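From: Shamim Chaudhry
Date: 2025-08-09
Subject: Re: [wagon-list] Rear hatch struts and the rattle over the back axle

Hello all, and thanks to everybody who wrote back while I was away. I have read every message, some of them twice, and my inbox has never been so friendly.

Pat wrote:
> Shamim, before you buy anything, open the hatch and lift
> it by hand on each side. If one strut feels weaker than the
> other, change both. Mine went at 20 below and the hatch came
> down on my hat. As for the rattle, have you looked at the
> spare wheel clamp? The rubber pad goes hard on these.
> Which struts did you end up looking at, the Kistano ones?

Pat, you were right about the struts and half right about the rattle. The left one had almost nothing in it. I ordered a pair from Kistano in the end (the Nundura pair was cheaper, but the ball sockets are plastic and I have broken enough of those in cold weather), and they went on in less time than it took me to find the small flat screwdriver for the clips. Do have somebody hold the hatch up for you. My brother-in-law held ours and talked about his boat the whole time, but he held it.

The rubber pad was hard as a cookie, so I cut a new one out of an old mud flap. That took away the clunk over speed bumps and left a sort of buzz, which only comes in between 40 and 50 on the coarse road out toward Flulside. I have driven that road more this summer than in all the years before it, with the back seat down and the radio off, and my wife has stopped asking where I'm going.
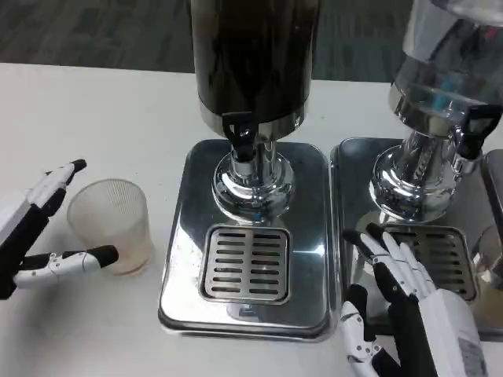

White hands, white table.

Now for the buzz. I think it is the heat shield above the rear muffler — there is a rusty washer on the front bolt that I can turn with my fingers. Has anyone put a bigger washer there, or do you just go to the worm-drive clamp trick and forget about it? I would rather not drill anything.

Also, for whoever asked about mileage: 407 miles on the last tank, nearly all highway, with the roof bars off. In May, with the bars on, I was nowhere near that, and I do mean to leave them in the garage this time.

One more thing and then I will let you go. I still have the old cargo cover from the Mushi, tan, one end cap cracked, free to anyone who will pay the postage. It should fit the earlier wagons too, but please measure first.

Warm regards to you all,
Shamim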